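Mar 10, 2020

Quick one, dinner's in the oven. We've been in the new kitchen six weeks now and people keep asking about the dishwasher, so. Dishwasher post.

Background: old machine (a Brurkance, came with the house) died in the middle of a cycle. Repair quote was $359. No thanks. The new one is a Quintela, $1,017 with delivery, and yes I winced.

Biggest change for me is where it sits. Right by the sink, under the same counter. In the old kitchen I dripped across the floor every single night and then mopped it. Or didn't mop it.

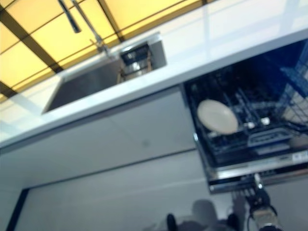 *One plate in so far. Blue racks, white counter and cabinets.*

I really like the blue. Wasn't sure in the store, thought it would look like a swimming pool. But white plates show up against it and I can tell at a glance what's in there. The cutlery basket has a grid lid too, so forks stay apart. Small forks still get stuck. Working on it.

Sink next. Two basins, one big and one skinny. I fought for the big one and didn't care about the skinny one, and guess which gets used more. Plates go in there on edge while I scrape the rest. Pull-down faucet is from Dudavetti, good reach, tall. Maybe too tall, it splashes if you turn it on full.

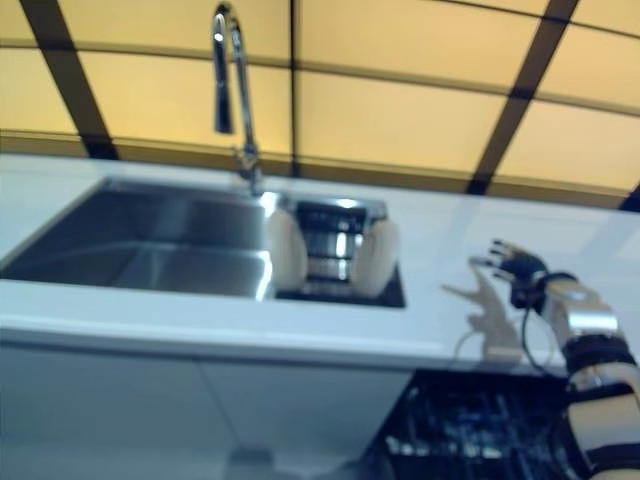
*Two plates parked in the small side, with the rack between them.*

I tried keeping the rack on the counter for a while. Hated it. The counter is glossy white and every drop leaves a ring, so now everything lives down in the sink and I wipe once at the end of teh night.

The cabinets are the same flat white all the way along. Cillari did the fronts and they were late, but they wipe clean with a damp cloth and thats all I ask. 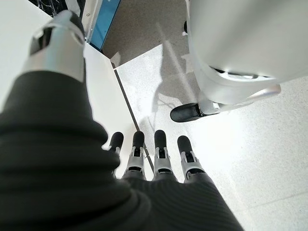
## Loading order, since you asked

- Scrape. Don't rinse, just scrape.
- Plates first, standing up, all facing the same way
- Cups and little things in the gaps
- Cutlery, handles down
- Big bowls LAST

The bowls are my real problem. Ours are wide and they eat up half a rack. If I put one in early I end up taking it out again to fit plates, so it waits.

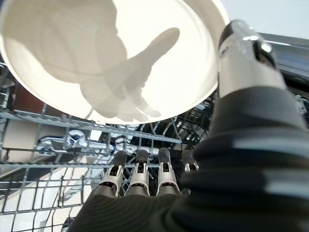

*The big cream one. Nice bit of sun on it.*

Still to do: a hook for the towel, and some kind of mat for the floor in front. Hoping to get to both in April. Also need to find out what the half-load button does, the manual has one line on it and it's no help.

Ok, timer's going. More on the drawers next time.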